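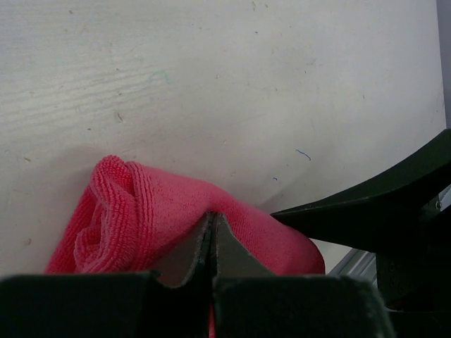
Lucyna Ziółkowski wrote to us in August to say that we had the whole business of mending backward. We had run a short item on visible darning, the kind with bright yarn on a gray sock, and she felt we had made it sound like a hobby for people with good light and a free afternoon. In her house, she wrote, mending was what happened between supper and the dishes, and if you did it well you got no compliments at all, because the hole was gone and so was the conversation about it.

I kept that letter on my desk for a good while, and in the end I drove out to Pastmont to meet her, with a bag of my own neglected sweaters on the back seat. Pastmont is the sort of town you go through on the way to Girside, a long main street with a feed store at one end and a very good bakery at the other. The mending circle meets upstairs from the bakery at 10 in the morning, and by the time I found the stairs the chairs were mostly taken and somebody had already started on the cinnamon bread.

There is no teacher, exactly. Wycliffe Kombo comes closest - he worked in alterations for 36 years, most of them at Kalinowski, the old department store over in Bisham, and he has hands that seem to make up their minds before he does. He took my green cardigan, turned it inside out without asking, and was quiet for so long that I began to apologize for it.

"It's a decent sweater," he said at last. "You waited, that's all. Everybody waits."

What I had waited on was an elbow, which had started as one loose stitch two winters ago and was now big enough for a plum. He showed me how to run a line of small stitches well outside the hole, out where the knitting was still strong, and then to go back and forth across the gap, leaving a little loop at each turn so the yarn would have some give when it was washed. My loops were all different sizes. He said that was fine, and then he unpicked four of them.

Lucyna turned out to be much gentler in person than on paper (she laughed when I told her so, and said letters bring out her mother). She learned at a kitchen table from an aunt who kept her thread wound on bits of cardboard, sorted by nothing anyone else could work out. She still doesn't care for the bright patches you see now, though she admitted that her granddaughter's jeans have a row of orange stars down one leg and that she had sewn every one of them herself. "She asked nicely," she said.

We got to talking about cloth, as you do. Lucyna had brought a tablecloth that is 70 years old and has been darned in so many places that she was no longer sure how much of the first linen was left. It gets used, too, gravy and all. Wycliffe ran his thumb over one corner and found three different people's work in it, which he could tell by how tightly each of them pulled. One was the aunt. One was Lucyna, he thought, when she was young and in a hurry. The third they couldn't place, and they argued about it happily through a second pot of coffee.

My elbow took me the whole morning and most of the lunch hour. It's lumpy, and it is not quite the same green, and when I lean on my desk I can feel it there. I've since done two socks and the pocket of a winter coat, sitting by the kitchen window after supper, with the dishes still waiting in the sink.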